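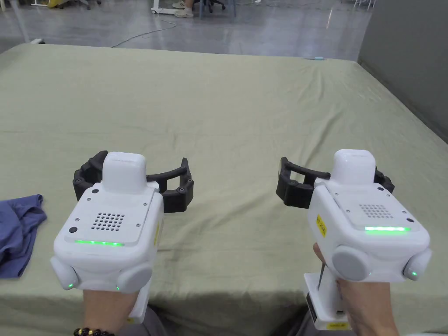 Call for Participants: Handheld Gripper Demonstrations, Household Cloth Tasks

12 Nov 2018
By the Participant Office, Skulurix

Skulurix invites applications from adults who wish to take part in paid demonstration sessions at its Momcombe site. Participants will carry out ordinary tasks with cloth, such as folding, flattening, turning and stacking, while holding a pair of gripper devices. Recordings of these sessions will be used to train a learning system intended to handle fabric in homes and laundries.

No experience with robots or computers is required. The project seeks people of different heights, hand sizes and working habits, and applicants who fold laundry in an unusual way are as welcome as those who fold it in the usual one.

The work

Each participant sits at a covered table and completes a list of short tasks using one gripper in each hand. A supervisor reads out the task and the starting position of the cloth. The participant then works at a natural pace until the task is complete or the supervisor ends the attempt. Attempts that go wrong are kept and labeled as such, and they do not affect payment.

The full collection calls for 2,000 completed demonstrations, of which 989 have been accepted to date. The remaining sessions will be held at Momcombe and, from June, at the Sotomayor annex.
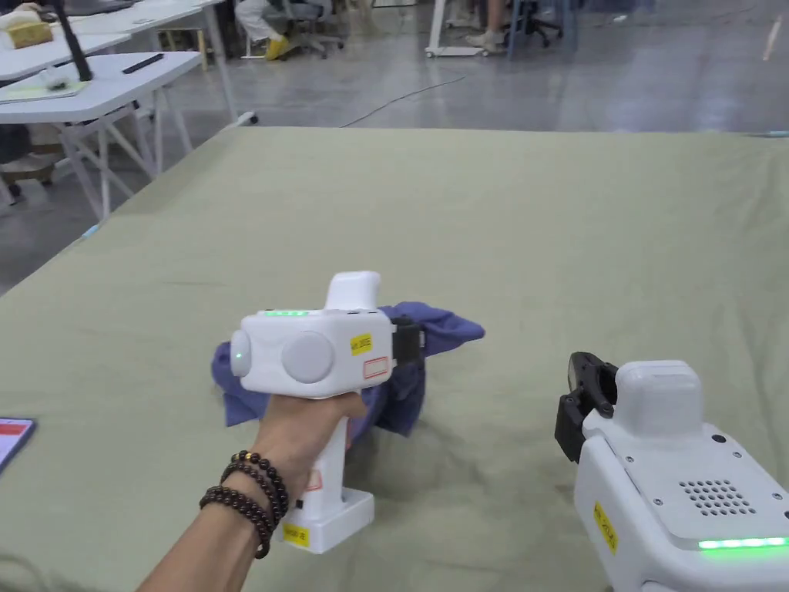 Cloth handling with the handheld grippers during a demonstration session.

Participants should expect the following:

- A training session of 47 minutes, paid at the same rate as recorded work
- Sessions of half a day, with a break after every block of tasks
- Repetition of the same task many times with small changes in the starting position
- Video recording of the hands, the table and the nearby room

Requirements

Applicants must be at least 18 years of age and legally permitted to accept paid work. They must be able to hold a device in each hand and to open and close the jaws repeatedly without pain. Persons who have had surgery on the hand or wrist within the past year are asked to state this on the form. Glasses may be worn. Both left-handed and right-handed applicants are needed, and left-handed applicants are particularly encouraged to apply.

Applicants must be available for no fewer than four sessions. Preference will be given to those who can attend in the morning.

Payment

Participants who complete four sessions receive $500, paid by check or direct deposit within two weeks of the final session. Those who withdraw early are paid for the sessions they attended. Travel costs are not covered, but parking at Momcombe is free of charge.

Consent and use of recordings

Written consent is obtained before the training session. Names are stored separately from recordings and are not included in any material shared with Juvik, the project's partner for system training. A participant may ask for his or her recordings to be removed at any time before they are transferred to Juvik. The date of transfer is given on the consent form.

How to apply

Application forms are available at the Momcombe reception desk or by mail from the Participant Office. Completed forms should list the sessions the applicant is able to attend and state which hand is preferred for writing. Applicants selected for training will be notified in writing. Forms from applicants who are not selected will be destroyed when the collection closes.

Contact: Participant Office, Skulurix, Momcombe | Copyright 2018 Skulurix | Back to top

Recent notices
Session Supervisor, Part Time (Momcombe)
Data Labeling Assistant, Cloth Tasks
Opening Hours at the Sotomayor Annex
Revised Consent Form for Returning Participants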